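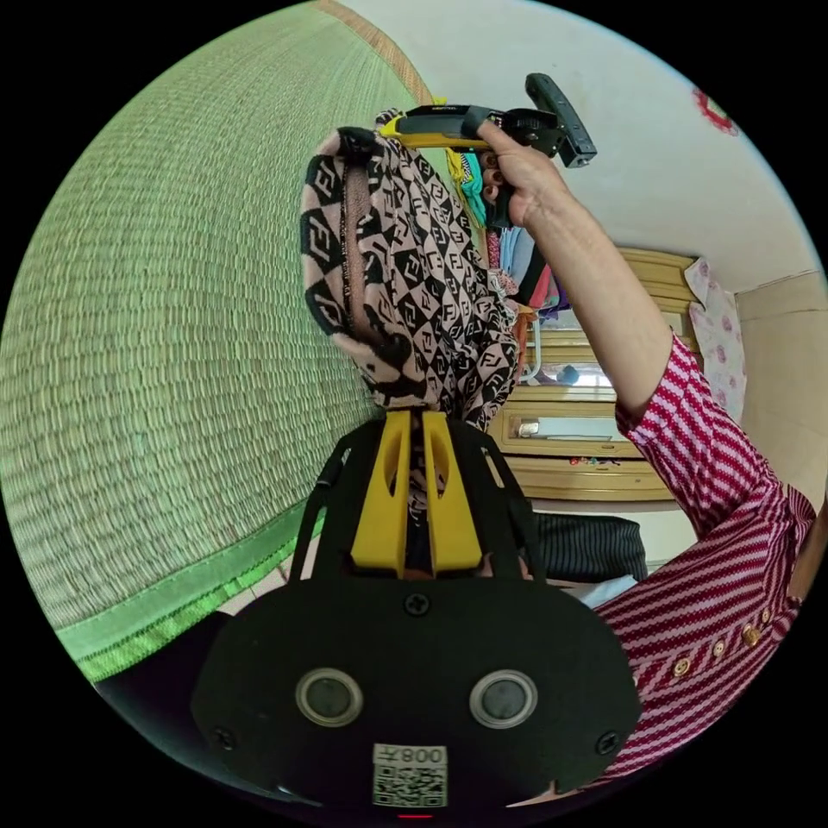 第3回　柄物ニットを持ち上げる、広げる、たたむ

マカノ生活文化講座「衣類の手入れ演習」配布資料
3月7日　和室

前回はシャツでした。前立てと背中の縫い目という頼もしい直線があって、それに沿って折れば、まあ何とかなる。今回はニットです。直線がほとんどありません！　しかも総柄です。先に言っておきますが、私はこの回がいちばん好きです。柄のあるニットは難しそうに見えて、柄そのものが定規になってくれるので、見方を覚えると無地よりずっと楽にたたけます……ではなく、たためます（前回も同じところで言い間違えました。ニットはたたかないでください）。

持ち物
・手持ちのニット1着。総柄だとうれしいですが、無地や縞でもかまいません
・折り筋の確認用に、しつけ糸か細いひも
・前回配ったプリント（袖の処理の図を使います）
・教科書『プロンドソープ衣服管理入門』。今日使うのは183ページの表だけです

1　編み地は「動く」

織物と編み物の違いは第1回でやりました。織物はたて糸とよこ糸が交差していて、斜めに引かないかぎりあまり伸びません。編み物は輪っか（ループ）がつながってできているので、どの方向に引いても形が変わります。着ていて楽なのもこのおかげですし、たたみにくいのもこのおかげです。

自分のニットの裾をほんの少し、横に引いてみてください。ループが横に寝て、丈が縮みますね。今度は縦に引くと、幅が細くなる。ここ、ぜひ何度かやってみてください。私は初めてこれを意識したとき、面白くて家じゅうのセーターを引っぱって叱られました。

引いた分がすぐ戻るかどうかは、繊維と編み方で違います。毛は戻りやすく、綿はのんびりしています。教科書183ページの表の「回復」の欄を見て、自分の1着の品質表示と照らし合わせ、余白に書き込んでおきましょう。混紡の場合は、割合の多いほうの行を見れば今日のところは十分です。

2　持ち上げ方で、たたむ前の勝負がつく

ニットを一点でつまんで持ち上げると、布はその点に向かって集まります。つまんだところがきゅっと寄り、そこから放射状にひだが下りてきて、あとは全体が自分の重みでぶら下がります。シャツなら振ればほどけますが、ニットは違います。つまんだ点の下のループに重さがまとめてかかるからです。

教室のはかりに載せた見本の厚手セーターは830グラムありました。牛乳パックひとつに少し足りないくらいの重さが、指先ほどの面積にぶら下がるところを想像してください。かわいそうでしょう。肩山をつまんで長く持てば肩に小さな角が立ちますし、袖口をつまめば袖が伸びます。

おすすめの持ち上げ方は次のとおりです。
・片手は布の下に入れる。てのひらを上に向け、すくう
・もう片方の手で近くの端を探す。裾でも袖口でも、最初に触れた端でよい
・端が見つかったら、その端を台に置いてしまう
・残りを、端から離れる方向へ少しずつ下ろす

最後の「下ろす」が大事です。広げるというと、両手で持って空中でばさっとやりたくなりますよね。気持ちはとてもよくわかります（シーツなら私もやります）。ニットでは、置きながら広げる。布の重さを台に預けていけば、手が支えるのはまだ下ろしていない部分だけになります。

ねじれて団子になっているとき。洗濯ネットから出したセーターは、だいたい袖が身頃に巻きついています。引っぱって抜こうとすると袖が負けます。団子のまま台に置き、いちばん外側にある布を見つけて、巻きと反対の方向にめくる。みかんの皮をむく感じです。ひとめくりごとに形が見えてくるので、これが実に楽しい。急がないでくださいね。

練習a
自分のニットをわざと丸めてから、すくう、端を探す、置く、下ろす、をやってみる。2回くり返し、2回目は目を閉じて、手ざわりだけで裾のゴム編みを探してみましょう。リブの畝が指に当たる感じがわかると、暗い押し入れの前でも困りません。

3　台について

アイロン台では狭すぎます。ベッドは沈むので、袖の下にくぼみができて折り線がずれます。畳やござ、それに似た織り目のあるマットが、ニットには本当によく合います。平らで、適度に硬くて、少しだけ引っかかりがある。布が勝手に滑っていかないのです。つるつるの机だと、右を整えているあいだに左が逃げます。

ただし、ささくれた畳は避けてください。編み目に入ると抜くのが大変です。古いござしかない人は、上に木綿の布を一枚敷きましょう。敷物の縁（へり）は、目印に使えます。裾の線を縁と平行に置いておけば、身頃がまっすぐかどうか、離れて見たときにすぐわかります。

たたみ終わったものの山は、作業する場所の外側に置くこと。すぐ脇に積んでおくと、袖を広げたときに必ず山を崩します（必ずです）。

4　柄を読む

いよいよ本題です！　総柄のニットを前にしたら、たたむ前に一度手を離して、柄がどちらを向いているかを見ます。

縞は簡単ですね。横縞なら、左右に折ったときに縞がそろうかどうかで曲がりがわかります。前回も紅白の縞で練習した人がいましたが、あれは大正解でした。

市松を斜めに置いた柄、いわゆるひし形の格子は、もっと親切です。ひし形には角があります。縦に並んだ角をつなげば身頃の縦の線、横に並んだ角をつなげば横の線。つまり一枚の布の上に、縦横の案内線がぎっしり引いてあるようなものです。黒と淡い桃色のように明るさの離れた二色なら、離れて立っても角がよく見えます。

升目のひとつひとつに文字や組み文字が入っている柄では、さらに上下がわかります。文字が正しく読める向きなら、そちらが上。襟のほうが丸まって見えないときでも、文字を手がかりに身頃の上下の見当がつきます。ただ、上下を入れ替えても同じに見える組み合わせ文字や、最初から交互に逆さに配してある柄もあるので、襟ぐりの位置と合わせて確かめてください。

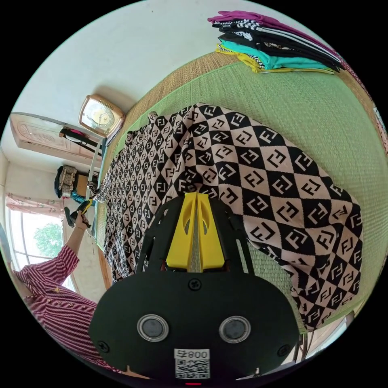 柄を読むときに気をつけたいのが、見る位置です。台の手前に座って見ると、近くの升目は大きく、遠くの升目は小さく見えます。目の錯覚というほどのものでもない、ただの遠近なのですが、これにつられて遠い側を広げすぎる人がとても多い。襟元のほうを「なんだか詰まっているな」と感じて引っぱると、今度は肩が伸びます。感じたら、まず立ってください。真上に近いところから見て、それでもひし形がつぶれていたら、そこで初めて手を出します。

直し方は、引くより押す。つぶれたひし形の外側にてのひらを置き、開きたい方向へそっと滑らせます。指先でつまむと、つまんだ升目だけが伸びて隣がもっとつぶれます。てのひらの広さで、いくつもの升目をいっしょに動かすのがこつです。

練習b
自分のニットを広げ、柄の縦の線と横の線を一本ずつ選び、しつけ糸を上に置いてみる（縫いません、置くだけ）。糸と柄がどこでずれるかをプリントの図に書き込む。無地の人は、裾のリブの畝をたどって縦の線を決めてください。

5　たたむ

カメル折りでやります。この講座では毎年これです。薄手にも厚手にも使えて、折り山が少ないところが気に入っています。

（1）後ろ身頃を上にして置く。襟は向こう側、裾は手前。
（2）裾、脇、肩の順に、てのひらで平らにする。襟は最後。
（3）右の脇を背中の中心へ向けて折る。折り線は、襟ぐりの端の少し外側を通す。ひし形の柄なら、縦に並んだ角の列をひとつ選び、その列が折り山にくるようにする。
（4）右袖を折り返して、身頃の上に裾方向へ寝かせる。袖は引っぱらない。余ったらたるんだままでよい。
（5）左も同じに。左右の折り山に同じ列がきているか確認する。
（6）裾から、全体の3分の1のところで折る。もう一度、同じ幅で折る。
（7）表に返し、襟の形を指で整える。

（3）で列を選ぶところがこの折り方の見せ場です。列がそろうと、表に返したときに柄が左右同じに出ます。初めてぴたりと決まったときは、ぜひ隣の席の人に見せてください。私にも見せてください。

（4）の袖について質問が多いので補足します。ニットの袖は、肩から袖口に向かって細くなりながら、少し前に振れていることがあります。それを無理にまっすぐ寝かせようとすると、袖付けのところにねじれが出ます。前回のプリントの図では袖を一直線に描きましたが、あれはシャツの袖です。ニットでは、途中でゆるく曲がっているほうが自然です。

（6）の幅は、しまう引き出しの奥行きに合わせて変えてかまいません。厚手のものは三つに折ると高さが出るので、二つ折りで止めて寝かせておくほうがきれいなまま残ります。

6　重ねる

厚手を下、薄手を上。柄物と無地を交互にすると、探すときに早いです。折り山を手前にそろえて積むと、縞は縞、格子は格子で、縁のところだけがちらっと見えますね。あの眺めが私は大好きで、用もないのに引き出しを開けます。

積む高さは、引き出しの縁より低く。上から押さえないと閉まらないようなら、一枚抜いて別の場所へ。ニットは押されたままの形を案外よく覚えています。

襟の高いものは、襟を内側に倒さず、立てたまま後ろへ軽く寝かせます。マジックテープや金具のついた服と同じ段に入れないこと。引っかけた糸の直し方は次回、プレックスのかぎ針を使って実習します（針は教室で貸し出します）。

記録表の書き方

練習aとbの結果を、記録表に次の順で書いて提出してください。
・ニットの繊維と混用率（品質表示のとおりに）
・柄の種類。縦の線、横の線として何を使ったか
・ずれた箇所と、そのときどう手を置いたか
・たたんだあとの左右の柄の出方。図で。色は塗らなくてよい

図は下手で結構です！　毎回とても味のあるセーターが集まるので、楽しみにしています。うまくいかなかった人は、どこで柄がずれ始めたかを詳しく書いてください。次回の最初に、記録表からいくつか選んでいっしょに折り直します。

次回までに
家にあるニットのうち、いちばんたたみにくいものを一着選んでおくこと。フード付き、ドルマン袖、極端に長いカーディガン、どれも歓迎です。9月からの続きの講座では、これに防虫と長期保管が加わりますので、記録表の控えは捨てずに取っておいてください。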